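Opinion

The $3,000 question about tidy slippers

July 29, 2018

Somebody at Hoverine has decided that what the robot industry lacks is a decent pair of hands, and that the hands should be ours. Their kit is two grippers you hold and work yourself, so that a machine can later be taught from the recording. You pay $3,000 for the pair and supply the labour. I have had worse offers, though mostly from gyms.

I don't mind the idea. Gomov will rent you an arm and a technician for a good deal more, and the arm sulks. What I mind is the brochure, which promises a finished skill in 64 demonstrations. Grusell, who sell the rival set, say 106, and I trust them more for the odd number. My own guess for anything soft is over 1,000, and I'd want a chair and a biscuit partway through.

The grippers themselves are good. They're honest tools, with a bit of heft, and you stop thinking about your fingers faster than you'd expect. Whether a household wants its slippers lined up by machine is another matter - mine has never asked - but the programme has to start somewhere, and footwear rarely complains. 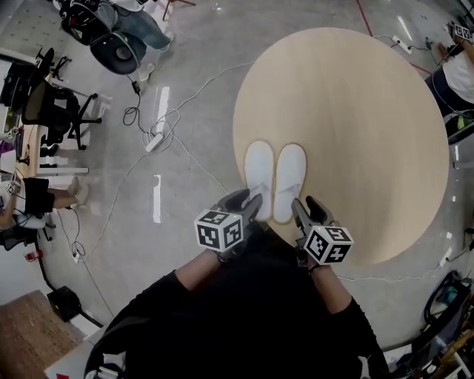 Slippers on the round table, one gripper to each hand.
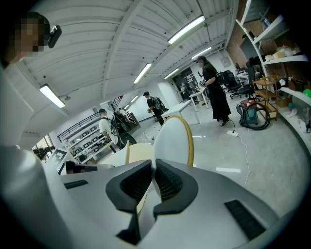 Filed under: Home Robots, Kits and Gadgets

Next in this column: the Tamošiūnaitė training licence, and why I read all of it before signing.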